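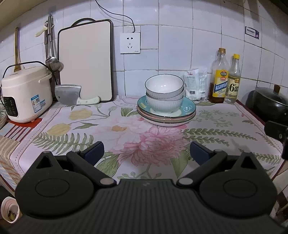 How to Cook a Batch of Dried Beans for the Week

By Annapurna Panicker
Updated June 18, 2024

A 500 gram bag of dried beans gives you enough for four or five meals, depending on how you use them. Most of the time involved is soaking and simmering, and neither one needs you standing there. I do mine on Sunday and finish before lunch.

The method below is for ordinary beans on the stove: pinto, navy, black, great northern, cannellini and kidney. Lentils and split peas are a different job and don't need soaking. Chickpeas work the same way but take longer. Notes on those are near the bottom.

What you need

One 500 gram bag of dried beans
A pot that holds at least five quarts, with a lid
A large bowl for soaking
A colander
Salt
One bay leaf, half an onion, two cloves of garlic (all optional)
Containers for the fridge and freezer

A heavy pot holds a steadier simmer, but a thin one will do if you keep the burner low and check the water more often. I used a dented Lacson stockpot for years before I got anything better and the beans were fine.

Step 1: Sort

Pour the beans onto a rimmed tray or a big plate, a handful or two at a time. Pick out stones, clumps of dirt, and any beans that are shriveled or badly discolored. Split ones can stay. Packaged beans are cleaner than they used to be, and some weeks I find nothing at all. Then I'll get a bag with two pebbles in it. A pebble looks a lot like a navy bean.

Tip the sorted beans into the colander and rinse them under cold water, moving them around with your hand.

Step 2: Soak

Put the beans in the bowl and cover them with cold water by three inches. Stir in a tablespoon and a half of salt. Leave them eight hours or overnight. If the kitchen is hot, put the bowl in the fridge.

Salting the soak is the part people write to me about. The old rule says salt keeps beans tough. I have cooked them both ways many times, and the salted ones come out with softer skins and fewer blowouts. Acid is the thing that slows them down, so hold back tomatoes, vinegar and lemon juice until the beans are done.

If you forgot to soak: put the rinsed beans in the pot, cover with water, bring to a boil, boil two minutes, turn off the heat and leave them covered for an hour. Drain and go on to the next step. The texture is a little less even.

Step 3: Boil

Drain the soaking water and rinse the beans again. Put them in the pot and cover with fresh water by two inches. Add the bay leaf, onion and garlic if you're using them. Bring the pot to a full boil over high heat and keep it there for at least 10 minutes.

Don't skip the hard boil. Raw and undercooked kidney beans contain a natural toxin that will make you sick, and a low simmer may not get rid of it. Other beans have less of it. I boil all of them so I don't have to remember which is which. For the same reason, kidney beans should never go into a slow cooker from raw. Boil them on the stove first.

Foam will come up. Skim it if it bothers you. It's harmless, but it can push the lid up and run down the side of the pot, so leave the lid off for this part.

Step 4: Simmer

Turn the heat down until the surface barely moves. Set the lid on with a gap. Add a teaspoon of salt.

Check after 45 minutes and then every quarter hour. Top up with hot water from the kettle if the beans start to poke above the surface.
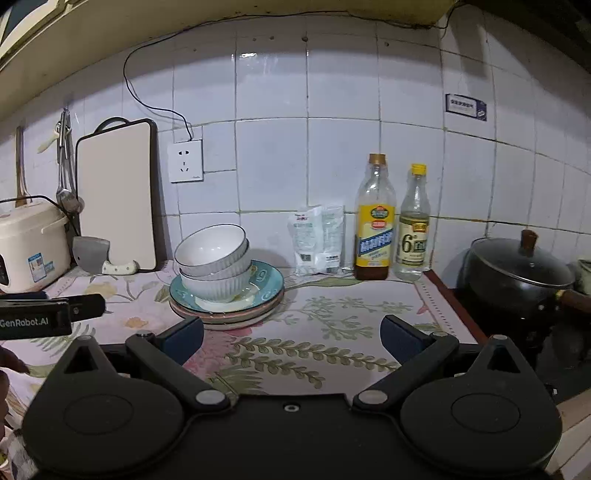 Try to resist stirring. If you want to be sure nothing is catching on the bottom, lift the pot by its handles and give it a gentle swirl. Stirring with a spoon breaks the skins, and once a few have broken the liquid goes cloudy and starts to stick.

Rough times after an overnight soak:

Black beans: 60 to 90 minutes
Navy beans: 60 to 90 minutes
Pinto beans: 60 to 90 minutes
Great northern and cannellini: 60 to 90 minutes
Kidney beans: 75 to 100 minutes
Chickpeas: 90 minutes to two hours

Old beans can take much longer than this, and a few never soften. Write the purchase date on the bag when you bring it home and try to use it inside a year.

Step 5: Test for doneness

Take out five beans from different parts of the pot and let them cool a minute. Eat all five. Each one should be creamy to the middle, with no chalky center. If four are done and one isn't, the pot isn't done. Give it another 15 minutes and test five more.

For salads, stop as soon as they pass. For soup or refried beans, let them go another 20 minutes.

Step 6: Cool

Turn off the heat and fish out the bay leaf and onion. Taste the liquid and add salt if it needs it. Leave the pot half an hour with the lid off, then ladle beans and liquid into shallow containers and get them into the fridge. A deep pot cools slowly, and you don't want it sitting out all afternoon.

Keep the liquid. Beans stored dry crack and turn mealy on top.

Step 7: Store

Fridge: three to four days, covered with their liquid, lid on.

Freezer: up to six months for best texture. I use 600 milliliter tubs and leave an inch of space at the top. Label each one with the type of bean and the date. Frozen black beans and frozen kidney beans look more alike than you'd expect through a frosted lid – ask me about the chili at Rodel's birthday.

Thaw overnight in the fridge, or put the frozen block straight into a saucepan with a splash of water over low heat.

Using them up

Here is how one batch of pintos went at our house last week. Sunday we had them in bowls with rice and fried onions. Monday I mashed two cups in a skillet with lard and some of the liquid and put them in tortillas. A tub went into the freezer. The rest became soup with a can of tomatoes and the end of a cabbage.

One and a half cups of cooked, drained beans stands in for a standard can in nearly any recipe. If the recipe tells you to rinse the can, just drain yours and cut back a little on the salt.

Chickpeas, lentils and split peas

Chickpeas: soak up to 12 hours. A quarter teaspoon of baking soda in the cooking water helps if your water is hard. Too much gives them a soapy taste.

Brown and green lentils: no soak, 20 to 30 minutes.

Red lentils: no soak, 15 minutes, and they fall apart. Plan on soup or dal.

Split peas: no soak, 45 minutes or so, stirred often toward the end.

Common problems

Skins came off. The boil was too hard for too long, or there was no salt in the soak. Use them for soup.

Still hard after two hours. Old beans, hard water, or something acidic in the pot. Drain, cover with fresh water and a pinch of baking soda, and keep going for up to another hour.

Liquid too thin. Mash half a cup of beans against the side of the pot and simmer ten minutes uncovered.

Scorched on the bottom. Don't scrape. Pour everything that moves into another pot and leave the stuck layer behind. Taste before you add anything. If it's smoky all the way through, cumin and chile will cover some of it.

Thanks to Maricel Tagle for the correction on the chickpea times.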